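Camus Project: Which controller should we drive the arm with?
Final report, second semester

What I was trying to find out

My project started with a complaint. I'd been driving the arm with a gamepad since the first practical and I was sick of it. Going left and right was fine. Going left while turning the wrist and coming down slowly was like patting my head and rubbing my stomach, and I kept closing the gripper by accident when I wanted to go up. So when the time came to pick a topic I wrote down "compare controllers" and hoped there was enough in it for a report. There was plenty!

The two I compared are the Skama, the gamepad everyone in our course learns on, and the Drelteo, a little arm that sits on the desk next to you. You move the little arm by hand and the big arm copies you. The same arm, gripper and wrist camera were used for both, and I did all the driving myself. That last part is a weakness and I'll come back to it.

Setting up

I thought this would take an afternoon. It took most of the first fortnight. The Skama just plugs in, but the Drelteo had to be lined up with the real arm every time the program started, and if you let go of it during the line-up it sagged and the two arms disagreed about where "home" was. The first time it happened the big arm swung off to meet it and I hit the stop button so hard I cracked my fingernail. After that I printed a small cradle for the Drelteo to rest in. It's ugly (the colour is whatever was left on the spool) but it works.

The other thing I had to sort out was lag. Both controllers go through Bai, the lab's control program, and Bai smooths the commands before passing them on. The smoothing window was set to 200 milliseconds when I got there. With the gamepad I had never noticed. With the Drelteo it was awful, because your hand stops and the arm keeps drifting, so you correct, and then it drifts back the other way. I brought the window down until the arm started to shake and then went back up a notch, and used that same value for both controllers so neither had an advantage.

The tasks

I wanted jobs that were a bit like tidying up, so every task was pick something up and put it somewhere else. I used four layouts and did the same number of tries in each, for a total of 36 tries per controller. I swapped controllers after each layout so I wouldn't do all the gamepad tries while fresh and all the Drelteo tries while tired.

A try counted as a success if the object ended up where it should and I hadn't knocked anything over. If I dropped it and picked it up again, that still counted, but I wrote down the drop. Any try that hit the time limit was a fail. I also saved Bai's log for everything. After I cut out the parts where I was resetting the table I had 3184 rows to look through, and I made the classic mistake of starting to do it by hand in a spreadsheet. Please write a script first. I lost a whole weekend.

What happened

The Drelteo was faster in every layout, and it wasn't close. Most of the time saved was in the approach, getting from the rest position to just over the object. With the gamepad I moved one direction at a time, like a claw machine, and the log shows it as a row of little staircases. With the Drelteo the path is one curve.

Success rate was a different story. For anything soft the two came out nearly the same. For small hard things that can roll or tip, the gamepad was better! I didn't expect that at all. When I went back through my notes, nearly all the Drelteo fails were the same fail. I'd get the fingers in the right spot, go to squeeze, and the squeezing would move my own hand a tiny bit, so the fingertips nudged the object just before they closed. The gamepad doesn't have that problem as your thumb can be completely off the sticks when you pull the trigger.

Drops were rare with both and I don't think there's anything to say about them.

I also kept a rough score for how sore or fed up I was after each block. The Drelteo made my shoulder ache and the Skama made me swear. I've left this out of the results as I couldn't think of a fair way to compare them.

Problems with my method

One driver, and that driver had months on the gamepad and none on the Drelteo. I did a practice block first, but the Drelteo times were still getting better in the last layout, so I suspect the gap in speed would grow with more practice. Somebody who had never touched either might get a totally different result.

I also put the objects back by eye. I had tape marks at first, then the tape started peeling and I took it off, so the starting spots wandered by a bit from one try to the next. It was the same for both controllers, but it does add noise.

Finally, I let myself look straight at the table as well as at the wrist camera view. I should have picked one. For tall obstacles I leaned over to look, and leaning is much easier with the gamepad in your hands than with one arm stuck to a thing on the desk.

What I'd recommend

For general use I'd go with the Drelteo, but move the gripper close button onto a foot pedal. I tried a borrowed pedal in the last week, too late to do it properly, and the nudging seemed to get a lot better. Anyone picking up Camus next year could start there. I'd leave the gamepad plugged in too for small fiddly stuff.
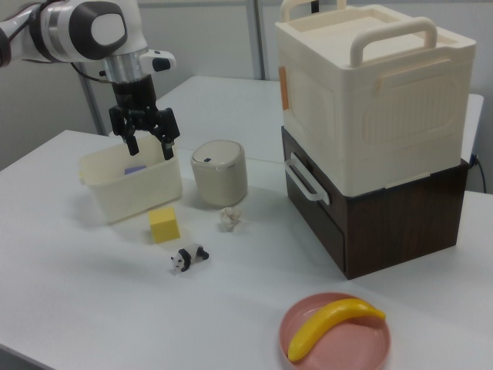
Reaching into containers deserves its own set of tries, and it's what I'd do next with the pedal. Coming down on something in the open is forgiving, as you can arrive a bit crooked and still get it. A bin has walls. When the two fingers are down inside the cream one and the object is sitting near the back wall, like the little purple one, you have to think about the rim as well as the thing you want, and a small twitch of the hand could matter a lot more than it does for the foam cube out on the table. I'd do it with the object near the back, then the middle, then the front, same driver, and I'd keep the panda lying on its side nearby as the thing you're not allowed to bump. My log script and the cradle file are in the Camus folder, and the smoothing value I settled on is in the comment at the top of the Bai settings.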